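Three gripper setups, one kitchen sink, and a plate that would not cooperate

September 20, 2026

I have been promising a grippers post since March and I kept putting it off, mostly because every time I thought I had an answer I changed a friction setting and got a different one. So I'm writing down what I have now, and if it's wrong by next month you can all laugh at me in the comments.

Quick catch-up for anybody new. I do robot stuff in my spare time, almost all of it in simulation, because I live in an apartment and my downstairs neighbor already has opinions about my vacuum cleaner. For the last few months I've been working in a simulated kitchen, and mostly at the sink. You reach in, you pick something up, you put it on the drainboard. Sounds easy! My mom could not understand why this was taking me all summer.

The sink is what makes it interesting. On a plain table the gripper can come in from pretty much any direction. A sink has walls, so your fingers have to fit between the plate and the wall, and your wrist has to not hit the rim on the way down, and then there's a faucet hanging around right where you'd like your arm to be. I've bumped that faucet more than any other thing in the kitchen.

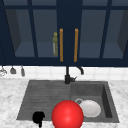
The cabinet side of the sink. Red ball, white plate, and the black gripper tip down on the left.

OK, so the three contenders. These are models, obviously, and I didn't buy any hardware.

The first is the Aston, a plain two-finger parallel gripper. Two flat pads, they move together, they move apart, end of story. It was the first one I ever got working and I have a soft spot for it. The second is the Killden, also two fingers, but curved, and they swing in instead of sliding. The third is the Jirnetti, which has three fingers and a lot more settings than I wanted to deal with. Venla Kallio from the forum I hang out on sent me her settings file for that one, and without it I'd still be stuck on the first evening.

I gave each one 300 tries, with the objects dropped in at random each time. Same arm, same controller, same cameras. I used the Räsänen controller for all of it. It's slow and it's careful and it complains a lot in the log, but it does the same thing twice in a row, and for a comparison I'll take that over fast.

I started with bowls, thinking they'd be the hard ones. Nope. A bowl has a nice tall rim and you can come straight down on it with one finger inside and one finger outside. The Aston was great at this. Better than the fancy one, by a lot! The Jirnetti kept trying to wrap itself around the whole bowl and then shoving it into the wall of the basin, where it would sit there pushing until the timer ran out.

What did give me trouble with bowls was seeing them. I had one camera looking down the length of the sink from the drainboard end, and I thought that would be plenty. Then I looked at what it was really giving me.

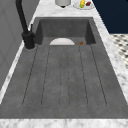 From the drainboard end. All you get of the bowl is the top of the rim.

With only that view the grasp planner had half a rim to go on and it would guess the rest, and it guessed big. The grippers kept opening way too wide and clipping the side of the basin. I blamed the Killden for this for two whole evenings. Sorry, Killden. Once I added a second view looking down into the basin, the clipping mostly stopped for all three of them.

So if you take one thing from this post, check your camera before you blame your gripper. I had read that advice in at least two places and ignored it both times.

Now, plates. Plates are awful. A plate lying flat on the bottom of a sink has a rim that's barely off the floor, and there's almost nothing for a flat pad to hold. The Aston would come down, close, and slide right up and off. Over and over. I watched it for a while with a cup of coffee and it was kind of soothing, but it was not picking up plates.

The Killden did a lot better, and I think it's the hook at the end of the fingers. It can get a tip under the rim if there's some room on the side. If the plate has ended up against one of the basin walls, that side is out, and you have to come at it from somewhere else. My planner was not smart enough to know this at first. It picked the closest bit of rim every time, wall or no wall.
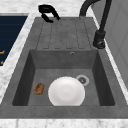 White plate flat on the bottom and touching the front wall. The gripper is up past the drainboard.

Jailson Evangelista left a comment on my last post telling me to nudge the plate toward the middle first and then grab it. I didn't want to do that (it felt like cheating, and it adds time to every try) but I gave in and wrote the nudge, and yeah, he was right. With the nudge on, the Killden got to where I'd let it do my dishes. Pretend dishes.

The nudge did nothing for the Aston. It pushed the plate very nicely to the middle and then slid off it there.

The ball was its own kind of fun. A big smooth ball is nearly the opposite problem from a plate, because there's plenty to hold but it's all curved and it wants to leave. This is where the Jirnetti finally earned all that setup time. Three fingers around a ball is just a good idea. The two-finger ones could do it if they came down right over the middle, but if they were off to the side even a little, the ball shot out and went rolling. Once it got going I usually just reset.

A few notes on settings, for the people who write me about settings:

Closing force. I had it way too high on everything to begin with. Turning it down helped the Jirnetti the most.

Finger friction. I left this alone after the first week. You can make any gripper look amazing by cranking it up, and then you've learned nothing.

Physics steps. I went up to 1,000 a second for the final runs. Slower, but at the lower setting the fingers sometimes sank into the plate a bit, and a gripper that can pass through a plate is going to get a pretty unfair score.

Wait time after closing. Short is fine for the Aston. The Jirnetti needs a moment for all its fingers to arrive, so give it one.

The full set took 24 hours of computer time, which I spread over several nights with the bedroom door closed so I didn't have to listen to the fan.

Where I ended up: for a sink with mixed stuff in it, I'd go with the Killden and the nudge. It isn't the best at bowls and it isn't the best at balls, but it's decent at both and it's the only one of the three that could deal with plates. If you're just starting out, get the Aston going first anyway. It's so simple that when something breaks you know it's your code. And the Jirnetti I want to come back to, because I don't think I was fair to it on the bowls. Venla says there's a mode where it keeps one finger parked out of the way and acts like a two-finger gripper, and I haven't tried that yet.

I also want to move one of the cameras. Right now the arm gets between the camera and the plate right when I need to see the plate – a dumb problem, and completely my fault for where I stuck it. I might try one on the wrist. If any of you have done a wrist camera over a dark sink, please tell me how you handled the lighting, since everything down in the basin comes out so much darker than the counter and my plate detector does not love it.

Cups are next. I've been avoiding cups because of the handles.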